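Gromeck – kit de blocos e tabuleiro para avaliação de manipulação guiada por linguagem

Página do equipamento | Ficha técnica | Ficheiros para impressão | Contacto

O Gromeck nasceu de uma pergunta que nos perseguia no laboratório da Peixoto: quando um braço robótico recebe a instrução "põe o cilindro vermelho ao lado da estrela verde" e falha, falhou a perceber a cor, a forma ou o lugar? Com objetos de cozinha nunca conseguíamos separar as três coisas. Com blocos simples, conseguimos – e os resultados foram tão claros que decidimos disponibilizar o kit a outros grupos!

O método

Cada ensaio parte de uma disposição sorteada e de uma frase curta. A política de controlo empurra os blocos sobre o tabuleiro, sem os agarrar, até a relação pedida ser cumprida ou o tempo acabar. Como a mesma forma pode aparecer em duas cores, e a mesma cor em duas formas, um erro de linguagem deixa uma assinatura fácil de ler nos registos. A Roxana Lungu escreveu o gerador de instruções e o Sombat Rojanasak tratou da pontuação automática, que distingue "bloco errado" de "destino errado".

O que mais nos entusiasmou foi a correção a meio da tarefa. O operador pode dizer "um pouco mais à esquerda" com o braço em movimento, e a política ajusta a trajetória sem recomeçar. Nos nossos testes de junho, aceitou até 5 correções seguidas no mesmo ensaio.

Conteúdo do kit

Blocos: 8, em plástico, duas peças por cor (vermelho, azul, verde, amarelo)
Formas: estrela, cilindro, cubo, coração, prisma hexagonal, prisma triangular
Tabuleiro: ácer claro
Software: gerador de instruções, pontuação e leitor de registos Cimix

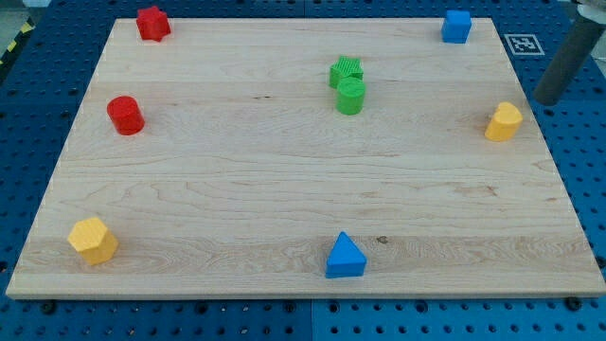

Os ficheiros dos blocos vêm incluídos, e vale a pena imprimir um conjunto de reserva. O Valentin Ortner anda a preparar formas novas para a próxima versão – já vimos os primeiros desenhos e estamos mortinhos por experimentar.

Para pedir um kit ou comparar resultados, escreva ao Fiachra Brophy, na Kondstead.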